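Skuvlow hand pack: two weeks with a pair of five-digit hands in simulation
Reviewed by Gudrun Kasten, 15 August 2023

I've spent years with two-jaw grippers and was ready to grumble about this one. Well, I'm hooked! The Skuvlow pack gives you a left and a right hand, four fingers and a thumb each, ready to bolt onto whatever simulated arms you already run. Mine were up and moving in 10 minutes, and most of that was me looking for the license key.

First impressions

The hands look great (glossy black, properly jointed) and the fingers move one by one or as a group. I went straight for the kitchen tasks, with small frosted things on cutting boards, because that's where my old Kettler gripper always squashed the goods.
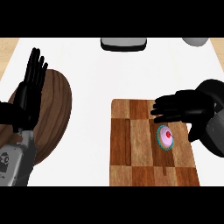 Picking and placing

Coming in from the side with the fingers close together works best for me. The thumb needs its own tuning - leave it on the default and it tends to swing in late. Once I'd set the grip force by hand, I could lift a cupcake without mashing it into the board, and I'm still a bit giddy about that. Flat boards are harder. I needed both hands and up to four tries before one came off the table cleanly.

Gripes

Contact gets jittery when the fingers touch each other, and the manual skips the subject. Phong Quan on the user forum suggested a smaller time step, which helped but slowed everything down. I'd also love a mirror button for copying settings from left to right.

Would I go back to two jaws? For boxes, sure. For cake, never!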